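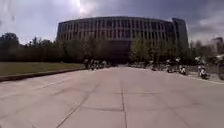 Min wrote that the walk up to the Galia building is too long and too bare, and that she'd take gravel over those big slabs any day.

Okay, I have to stick up for the slabs! I cut through there most mornings with a coffee in one hand and a rolling bag in the other, and if that were gravel I'd be wearing the coffee. My full reply is under the quoted bit.

On the Wenard Walkers list, Min wrote:
> I did the loop again last night and I still don't get the front walk.
> It's so wide you could land a plane on it and there's no place to sit.
> Gravel would drain better, it would be softer on the knees, and
> it would look like somebody had thought about it. Also can we please
> get that curb by the grass painted? I've tripped on it twice.
> Loop came to 2,447 steps from my door, if anyone's keeping track.

Knees, fine, I'll give you knees. Mine complain on concrete too. But gravel wanders. We had it at my old place and it was in the lawn, in the mower, in the hallway, in my shoes. I was sweeping it up in March and finding more of it in the fall. And the big squares are so easy with wheels. My neighbor takes her grandson's stroller down there and it just glides (you get a little tick-tick at the joints, which he apparently finds hilarious).

I also kind of love how plain it is. You come up that long pale stretch with the trees off to the left and the whole curved front of the building opens out ahead of you, all those skinny windows in rows. Put planters and a kiosk in the middle and you'd be looking at the planters and the kiosk. A bench, though, yes. Two benches, over on the grass side where the hedge is, so you've got something green behind you. I'd sign for that today.

The curb I'm less sure about. It's low, and I can see how you'd miss it around dusk, but painted curbs look awful after one winter. Could we ask about a light down there first?

My steps, for comparison: 1,083 from the bus stop to the far end and back, and that's with me going the long way around by the tower end. So your loop is more than double mine and I'm going to stop bragging about it at dinner.

Is anybody up for walking it together? I'm usually there by 7:30 in the morning. If you track your loops on Fliklow, send me the route, mine keeps drawing a straight line through the building.

Still pro-slab,
your neighbor in 109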